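Short thread on Tradow, the farming and trading game from Plovdale, for anyone who missed the update this morning. I've been following it since the first demo in February, so this is what's new and what I think of it.

1/ The game is out of closed testing and into early access on PC. There's no console version yet. The studio says it wants the PC build settled first and hasn't given a month for anything else.

2/ If you don't know it: you run a barge on a river network, buy goods in one town, sell them in the next, and slowly take over warehouses. Combat is optional and you can turn it off in the settings before you start a save.

3/ The early access map has 35 towns. The demo had a small corner of the same river, and your demo save will not carry over. I lost a decent boat to this, so finish up anything you want screenshots of.

4/ There are 158 goods to trade. A lot of them are variations (three kinds of salt, for instance) but prices do move separately, and the salt routes were making me more money than anything else by the second evening.

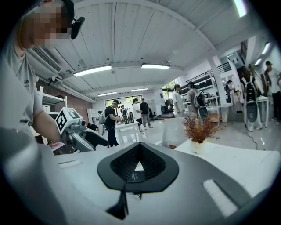
5/ Performance. On my four-year-old laptop it holds up fine on the river and drops badly in the big harbour towns, mostly when it rains. Turning water reflections down to medium fixed most of it. Shadows made no difference that I could see.

6/ The map editor is built on Trovavance, the same toolset the studio used for its last game. Old maps load but the town prices come in as zero, so you have to fill them in by hand. There's a pinned post about it on the forum.

7/ First big patch is codenamed Toledo. From the notes: hired crews, a proper loan system, winter ice on the northern branch, and a rework of the auction screen. The auction screen needs it. At the moment you can't sort by price.

8/ Bugs I've hit so far: one crash when leaving a lock with a full hold, cargo labels overlapping at ultrawide, and the tutorial getting stuck if you sell the first crate before it tells you to. Reloading the autosave got me past the last one.

9/ Multiplayer is co-op for up to four, host saves only. If the host is offline you can't get at the boat. Several people on the forum are asking for shared saves and the reply was that it's "on the list".

10/ When I looked at lunchtime there were 1601 user reviews, mostly positive. The negative ones I read were about the harbour slowdown and the lack of controller support. Both fair. You can move the boat with a pad but the menus need a mouse.

11/ I'll post my starting route and the settings I'm using tonight, after eight. If you've got the northern lock to open without paying the toll, please reply with how you did it.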